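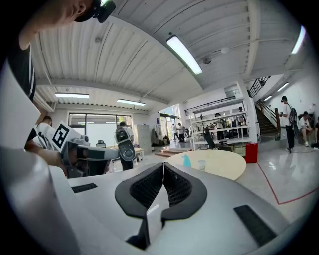
A gray locker, a small desk and plenty of light overhead.

Home Essays Workrooms Archive Contact

In Praise of the Shared Room With a Metal Ceiling

By Ingvar Riis
1/16/22
4 min read

I love a room that lets you see its ceiling! Give me ribs and beams and long bright tubes over a smooth lid of tiles any day. You look up and you know how the thing is held together, and the whole place feels taller for it, even when it isn't.

I've worked in shared rooms for most of my adult life, first in Drarkau and then above a print shop in Nelwood, and I've come to believe that we spend far too much on making them pretty and far too little on where people put their coats. The Nelwood landlord once paid over 300 dollars for a single lamp. It was a lovely lamp. We had 3 hooks for the whole floor, and every June, when the rain came in off the river, wet jackets hung on the door handles until lunch.

So my heart goes out to the plain gray locker cabinet. It's ugly, it clangs, and it will outlive all of us. Put one against a wall and people will start hanging things next to it right away – bags, scarves, a sweater from last winter – and I say let them. A pile of clothes by the cabinet means people feel at home enough to leave something behind. I get nervous in offices where I can't find a single bag.

The small wooden desk deserves a cheer too. My friend Dervishi swears by enormous tables, and we've argued over this many times (she's wrong, and she makes excellent coffee, so we carry on). A small desk can be moved by one person. You can push it near the window in the morning and out of the glare by afternoon, and you can't bury it under six months of paper.

As for windows, get a wide one if you possibly can, and then don't be shy about standing a white board in front of it. Purists in Ulen told me this was a crime against daylight. I think a board near a window is the one people walk over to!

Spend your money on hooks first. Then buy another cabinet, and leave the ceiling alone.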